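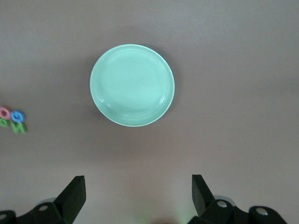

Mint plate, nothing on it yet. Letters to the left.

25 Apr 2024

Plates and letters for the sorting table. The mint plate is the Skurkell one, the only make Bernd Meinecke could get in that color. Diameter matches the Brekwood set within 2 mm, so they can share a shelf in the Albers rack.

Washed the foam letters in lukewarm water, 11 minutes, no soap. Edges held up. The old bag had 32 pieces on the label and I have not checked it against the list.

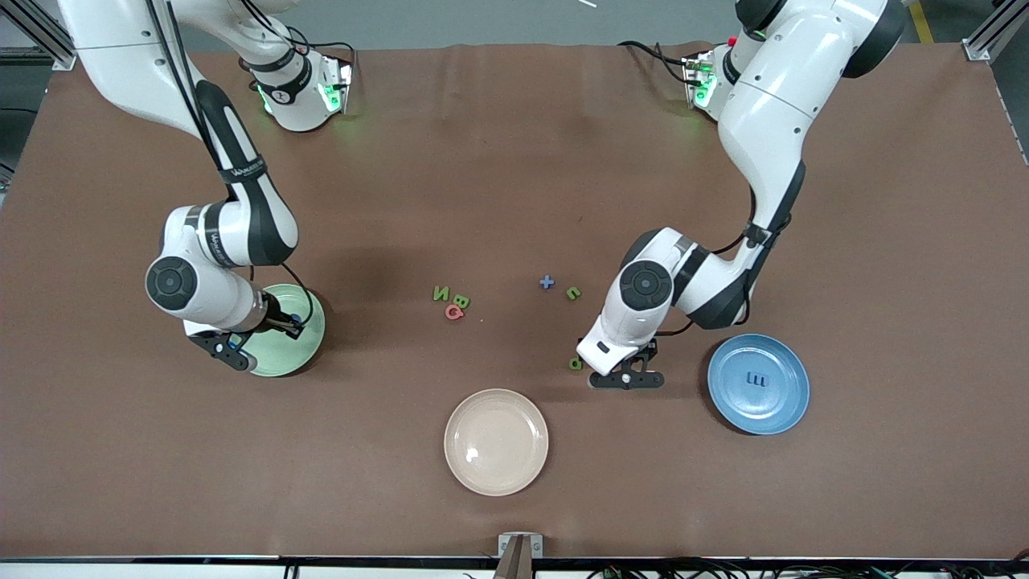 Color sorting needs a plate for every color we plan to use, or the rule gets muddy. Green goes to green, fine. The blue plus sign has the blue plate. The red G has no red plate, only the peach-pink one, and I don't want to call that a match. Either order a red from Stellireck or leave red out until June.

Lowercase d next to capitals: keep or pull? Ask Bernd.

Filed under: Workshop notes / Table materials

Comments
bm: Pull the d. Red plate is 5 weeks out.
Tilde: The foam fades if you dry it in the window.
bm: Good to know, moving the tray.

Recent entries
Trimming the brown mat
Letter storage, second try
Albers rack: shelf spacing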